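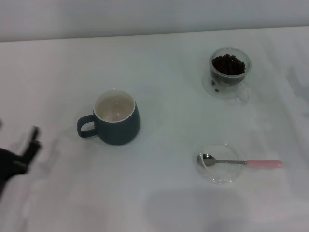

Ellery office repairs contract passes to Plamotance

Plamotance has taken over reactive and planned maintenance for the serviced offices at Ellery, replacing the separate arrangements tenants had made with individual trades. The contract covers door hardware, suspended ceilings, partition repairs, minor plumbing and the replacement of light fittings. Lifts, fire alarms and the main electrical intake remain with the landlord, Skilummont.

Under the new terms, faults are placed in one of two classes. Urgent faults, such as a leak or an external door that will not lock, carry a response time of 60 minutes during working hours. All other jobs are to be attended within four working days. Outside working hours, urgent calls go to the Ukside depot, which holds keys for the communal areas but not for individual suites. Tenants who want out-of-hours access to their own suite must lodge a key and a signed access form.

Huia Lowther, contracts manager at Plamotance, said the first task was a survey of door closers on the upper floors. "A good number are set too strong for the frames they are fixed to. Adjusting the valve takes a few minutes. Where the fixings have pulled out of the timber we will plug and redrill, or fit a backing plate."

Labour on jobs lasting up to 15 minutes is included in the service charge, with materials billed at cost. Longer work inside a suite is quoted in writing before it starts. Repairs to communal areas are not billed to tenants separately.

Jobs already booked with other contractors will be honoured until the end of December. Faults should be reported through the building portal, giving the suite number, the location of the fault and a contact on site. Reports sent by email to the old maintenance address will be forwarded until the same date, after which the mailbox closes.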